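Bin Picking Cell, KUKA Arm: Setup and Cable Inspection
Checked by Oranuch Thammasiri, 31 Jan 2023
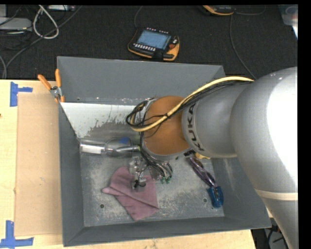
Do the whole list before the first run of the shift. Write OK, FIX or N/A and add a comment.

1. Emergency stop on the pendant: OK. Tested twice.
2. Bin clamp: OK. Retightened a quarter turn.
3. Cable ties at the wrist: FIX. Add one more tie so the loops stay close to the arm at full reach. Octavio has the parts.
4. Gripper wiring and connectors: OK. No pinched wires.
5. Bin floor: OK. Scratched, still usable.
6. Tape marks on table: OK.
7. Slow test, 20 picks: OK. Stopped at pick 15 to check cable slack, then finished.
8. Pendant cables off the walkway: FIX.

Items 3 and 8 to be closed before Ratree signs. Next full check in June.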